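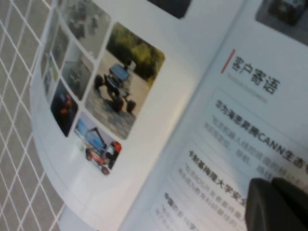
Veronika Pap thinks I should stop reading vendor literature altogether and ask for a price list first. She wrote that under my November post, along with the advice that anything without a number on it is decoration. I take the point. I still read the brochures, partly to see who a company sells to, and the customer messages page is usually where I start. Some of them quote universities, some quote big firms, and a few quote people I could email. Those last ones are the most use to me.

Anyway, the budget. I said I would put the figures up once they settled, and most of them have.

The wheeled base is the big line. I had two quotes. Stelmakh came in at 2,547 dollars with the battery and charger included. Grerkberg was lower on paper but sold the charger separately and wanted payment in full before they would confirm a ship date. I went back and forth on it for most of a week and picked Stelmakh. Their email answers were short but they answered what I asked, including the dull question about whether the mounting holes are metric. They are.

Next is the compute board and camera bundle, 1,684 dollars from Flenbridge. I could get this cheaper by buying the parts one at a time. I did that on the last build and ended up with two cables that fit nothing and a bracket I had to drill myself. This time I'm paying for the bundle.

Shipping and import charges for the base are 532 dollars. That number annoyed me more than the other two put together. Hugo Langlois had warned me to ask for it in writing before comparing quotes, and I did, and it changed the order of the list. If you are doing this for the first time, get the delivered price from everyone and throw out the other one.

I have set 300 dollars aside for small stuff: fasteners, a spare wheel, connectors, a fire-safe bag for the battery. On the last build I set aside nothing for this and spent it anyway.

That makes 5,063 dollars in total. My limit was 5,000, so I'm over by 63. I could drop the spare wheel and get most of the way back, but lead time on a replacement is six weeks and I would rather have it on the shelf.

Things I have not budgeted for:

Software. I plan to stay on free tools for the first year. Inès Lacroix says the paid mapping package from Bisstead is worth it outdoors. She may be right, but I want to see how bad the free one is on my own driveway first.

Repairs. The base has a one-year warranty, parts only. I pay the freight if it goes back, and I already know what freight costs.

A second battery. I want one. It can wait until I know the real run time — the brochure figures I've read are all for flat floors, and my yard is a slope with gravel at the bottom.

The order for the base goes in first, then the bundle once I have a tracking number. No point having the board sit in a drawer while its return window runs out. I'll post the invoice totals when I have them, next to the quotes.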